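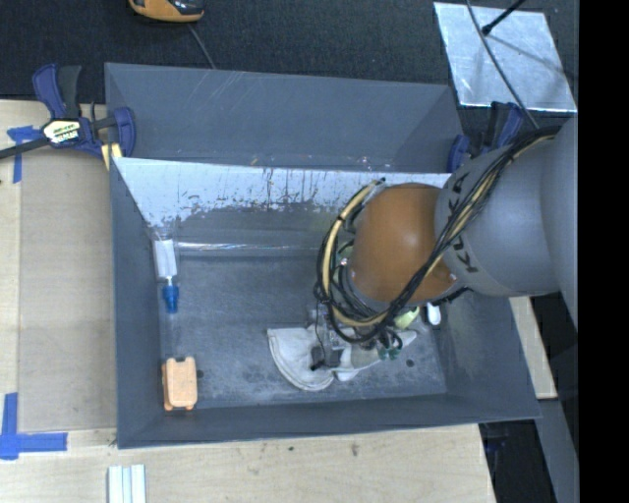 회색 상자 안의 천 위로 내려온 KUKA 로봇 팔의 그리퍼.

드론베르크 연구동 견학기
5월 | 글 벤지 룸바오 (Benjie Lumbao)

금요일 오전에 드론베르크에 있는 리즈크(Rizk) 연구동을 방문했습니다. 저는 한국어로 글을 쓴 지 오래되지 않아서 표현이 조금 어색할 수 있습니다. 양해를 부탁드립니다.

제가 제일 오래 서 있던 곳은 원격 조종 작업대입니다. 담당 연구원은 조종기를 손에 쥐고 로봇에게 물건 집는 방법을 보여 줍니다. 사람이 손목을 돌리면 팔도 같이 돌아갑니다. 시작부터 끝까지의 움직임이 모두 저장되고, 이것을 한 개의 시연이라고 부릅니다. 이 작업을 위해서 시연 600개가 목표이고, 제가 간 날까지 500개를 모았다고 들었습니다.

상자는 클램프로 고정되어 있습니다. 바닥에는 하얗게 닳은 자국이 많습니다. 물건은 천처럼 구겨지는 것도 있고, 복숭아색의 네모난 것처럼 모양이 변하지 않는 것도 있습니다. 연구원의 설명에 따르면 천이 더 어렵습니다. 잡는 위치가 매번 다르고, 너무 깊이 내려가면 손가락이 바닥을 누르게 됩니다.

저도 한 번 조종을 해 보았습니다. 화면에서는 가까워 보였지만 그리퍼는 아직 높이 있었습니다. 세 번째 시도에서 천을 들었고, 38초가 걸렸습니다. 연구원은 실패한 시연도 지우지 않고 따로 표시해서 보관한다고 했습니다. 이 점이 저에게 인상 깊었습니다.

오후에는 임아스베르크 쪽 건물도 볼 예정이었는데 버스 시간이 맞지 않아서 가지 못했습니다. 견학 신청은 이메일로 받고, 답장은 이틀 후에 왔습니다.

댓글 3

브레스몬트
시연은 한 사람이 전부 하나요? 사람마다 습관이 다를 것 같은데요.

벤지 룸바오
네 명이 교대로 한다고 들었습니다. 누가 했는지도 같이 기록합니다.

초록우산
글 잘 읽었습니다. 한국어 하나도 안 어색해요! 다음에는 임아스베르크 후기도 부탁드려요.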